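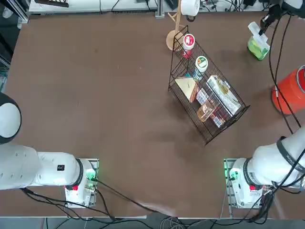

Home Features Food & Pantry Subscribe

3 min read

The wire basket has returned to the Australian pantry. At Fellbridge, where Kazimiera Zawadzka directs the household storage program, 506 households were asked last January how they kept their packaged groceries. Most relied on deep shelves, and many reported buying jars they already owned.

Ms Zawadzka recommends an open-topped rack for goods in regular use. Jars should stand upright at one end, with labels facing outward, and lighter packets should be placed beside them. Tissues and other paper goods may share the basket, provided they are added last.

"An open rack shows its contents at a glance," she said. "Households are able to check it before they shop."

The program advises that each basket hold no more than 12 items and be emptied onto the table every 60 days, when dates are checked and the wires wiped down. Participating households receive a printed storage guide, of which 1,000 copies have been issued.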